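The Control Group

The paper had to say why the left arm was better, and the left arm wasn't.

We had run the sorting trials since May. Both arms at Tarkitz had the same parts and the same 200 demonstrations. The left one was trained by the Undus method, which was ours and had a grant. The right one was the baseline. It was supposed to lose with dignity.

It won by six points.

"Swap the cables," said my supervisor. I swapped the cables. It won by ten.

"Maybe it's the stars," she said. She had bought the stars herself, from a party store, and had always felt they were a little too festive for science.

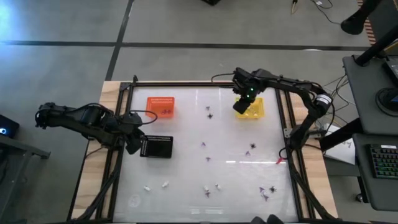

So we wrote to Malik, the journal, and asked whether they would take a negative result. They replied that they loved negative results and would publish one as soon as a positive one fell through. The grant office wanted a word that meant "worse" but had more forward motion. I offered "conservative." They took it gladly.

By July 2025 the title read "Undus: A Conservative Approach to Star Placement," and the baseline had been moved to the appendix, in a table with 20 columns. I went in that night to run one last trial. The right arm finished first. Then it waited over its basket until the left one was done.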